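The small picture book and the marble table mat

I went out for a desk lamp and came home with a picture book and more marble pattern than any household needs. My sister calls this a problem. I call it Thursday!

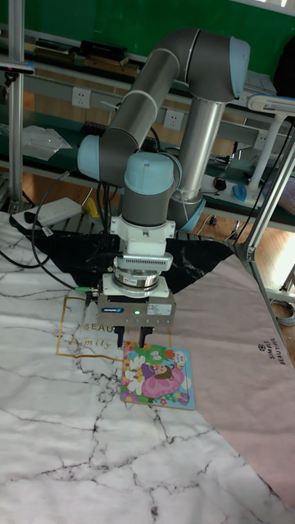 Small books, big flowers

I've got a soft spot for the little ones, the sort you can lay flat next to your tea. The girl on this one is in a pink dress, with green leaves and white and yellow flowers all about her, and I was sold before I'd looked inside. Haziq Manurung, who runs the second-hand shelves at Rendik, let me have three for the price of two (he always does if you dither long enough).

Dressing the table

Then there are the mats. White marble with black and gray veins, gold lettering that says "family", and a pale pink one saying SIMPLE BEAUTIFUL on the right. I put black marble behind them and I'd do it again. Pattern on pattern is meant to be tricky, but I find a bright little book sits very happily on white and gold.

My table is only 60 cm deep, so I let the pink one overlap and stopped fussing. The lamp, by the way, is still on the list. I'm going back to Savport for it in August, and I've promised to walk straight past the books.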